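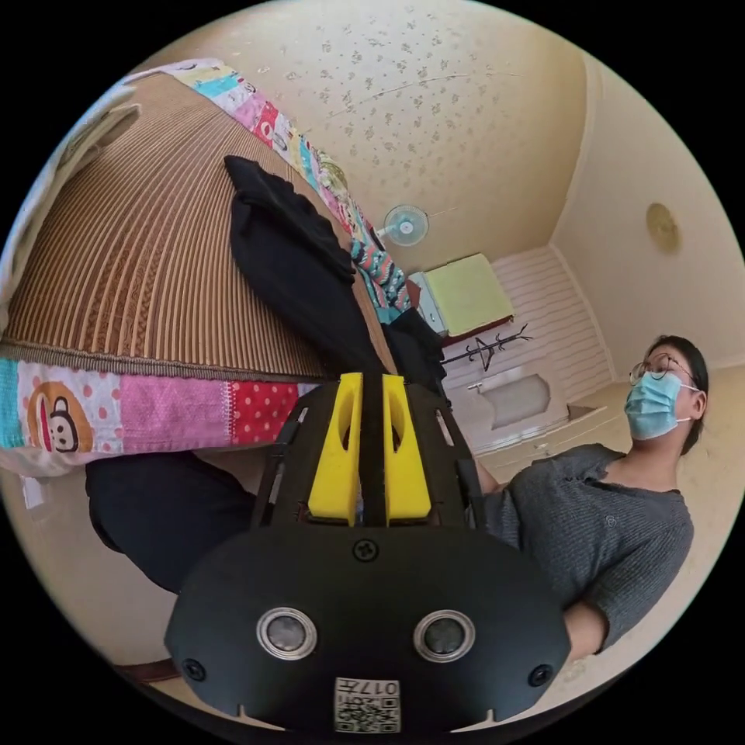

How many demonstrations does a folding policy need before it stops grabbing the mattress along with the shirt?

More than we budgeted for. The version trained on tabletop recordings closed its fingers on the sheet or mat under the cloth far too often, and extra hours of tabletop data did not help. Recordings made on real beds, in real bedrooms, are what moved the error rate, so most of the Soteo effort has gone there since October.

Collection notes, Soteo household set

The set is recorded with hand-held grippers carried by a person, with no arm involved. Each gripper has a wide-angle camera looking forward over the fingers, and each carries a printed code on the rear housing. The code ties a file to a unit, and the unit to its calibration. Ngọc Nghiêm rewrote the import script so that a recording whose code does not match the session sheet is held back and not guessed at. It has caught two swapped units so far, both on the same morning.

Operators work in pairs where the room allows. The current task list for bedrooms is short: pick a garment off the bed, turn it, lay it flat, fold, place at the foot. Bags have been added as a separate class. A soft bag with a strap behaves badly in the model. The policy treats the strap as a sleeve and pulls on it, and the body of the bag follows or does not.
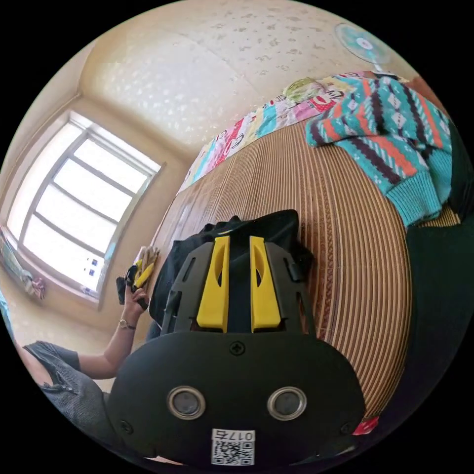
Bedroom session, Soteo household set: gripper over a black bag on a woven mat.

Woven mats were not in the first plan. Hưng Triệu asked for them after going through failure clips from the Tiêu test flat, where depth estimates broke up on striped and ribbed surfaces. Bamboo and reed mats give strong parallel lines, and the lens bends those lines into arcs near the rim. The older undistortion step left a ripple there. We now train on the raw circular view and leave the correction to the network -- less tidy, but the ripple has gone.

Dark clothing on a dark bag remains the weakest case. Fingertip position is easy to recover, as the fingers are bright yellow, but the cloth edge between them is often lost. Khôi Khúc is labelling these by hand. He works at 32 clips a day and does not wish to be asked for more.

Windows are the other problem. Auto exposure follows the daylight when the operator turns, and the bed goes dark for several frames. Please lock exposure on the bed before starting, and lock it again if the curtains are moved.

Instructions for operators

Keep clips under 60 seconds. Longer ones are split by the importer, and it picks poor places to split.

Do not tidy the room first. Quilts, cushions and clothes outside the task should stay where the household keeps them.

If the grasp fails, carry on and try again in the same clip. Mark it "retry" on the sheet. Failed grasps are kept and used.

Move the gripper at the speed you would move your hand if you were slightly tired. Fast approaches blur, and the tracking drifts for the rest of the clip.

Faces of operators and residents are blurred at import, masked or not. Yến Huỳnh checks a sample of each batch and has the final say on deletion.

Next

Gridulley will run the retrained policy on its own arm, using bedding it has chosen and we have not seen. The Zollis fingers are on order and will be recorded as a separate group, as the contact shape differs. Session sheets go to Ngân Lâm by Sunday; files without a sheet stay in the holding folder until one turns up.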